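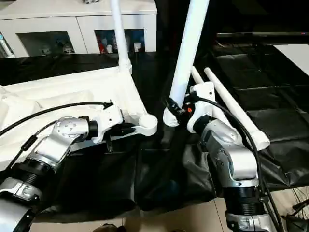
Bronwyn Pirihi

4. Recording the folding frame task

Right, this is the fiddly one! I lay the frame on the black tarp, white feet and all, and then I do this for every take:

1. Put the frame partly on the tarp within easy reach of both arms. Start it at a different angle each time (I forgot once and had to bin 17 takes).
2. Start the Rolomer recorder and wait 3 seconds before you move.
3. Bring the left gripper to a bracket and close it gently.
4. Take hold of a tube with the right gripper. Go slowly – the model learns your dithering too.
5. Finish the move, let go, back both arms off and stop recording.
6. Mark the take good or bad straight away.

Note: keep your fumbles if you recovered from them. Some of my favourite examples in the Sheehan set are messy ones.

Caution: watch the cables by the grippers. If one pulls tight, stop and start the take again.

Save after every 20 takes. Ruby-Lee Katene has the spare drive if yours fills up.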